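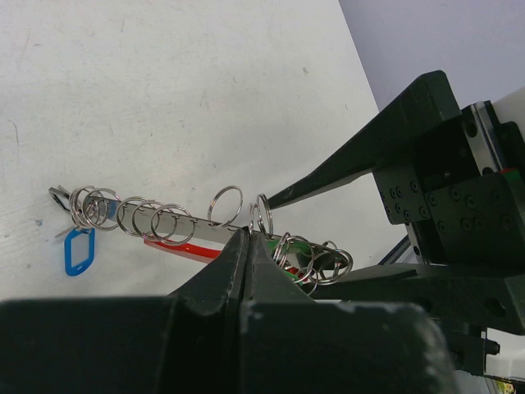 Skindum: progress report to the Wesora small retail fund
Saturday, July 14, 2018

Status: open to customers, mostly. Spending is within the grant. The schedule is another matter, and we'll get to it.

When we applied, we said Skindum would put self-checkout into 24 independent shops in and near Fludstead by the end of June. As of this report it is in 5. Four of those use it every day. The fifth switched it on, had a long Saturday with it, and has since been using the scanner stand to hold greeting cards. We are in talks.

Checkout software. The basic sale works. A customer scans, pays and gets a receipt, and the shop's stock list goes down by the right number. Refunds work if the item was bought at the same counter. Refunds across two counters produced a negative sweater in May, and we have turned that feature off until the stock team has rewritten it. Loose goods sold by weight are still entered by hand. Our application called this "a minor extension," a phrase we would like to withdraw.

Stock links. We planned on connecting to three kinds of back-office system. Swai was supposed to be the easy one and took eleven weeks. The other two were done in a month between them. One shop keeps its stock in a paper ledger and was very clear that it would go on doing so, so we wrote an import sheet that the owner fills in on Sunday nights. It is our most reliable data source.

Shop staff. We trained 40 people against a target of 30. This is the one number in the report that beat its target, and we'd ask you to linger on it. Much of the extra came from part-timers who heard there was lunch.

Money. Hardware came in under budget, mainly for the reason that we have installed so little of it. Travel is over. Field support is well over, and we ask to move the unspent hardware money for this quarter into that line. A revised budget is attached.

Next period. We will finish cross-counter refunds, fix the receipt printer that cuts one line too early, and bring in nine more shops before October. The holiday season is no time to hand a shopkeeper a new till, so the remaining ten will wait until the new year. We need your written approval for the later end date — the form is attached, with the dates filled in and the signature line blank.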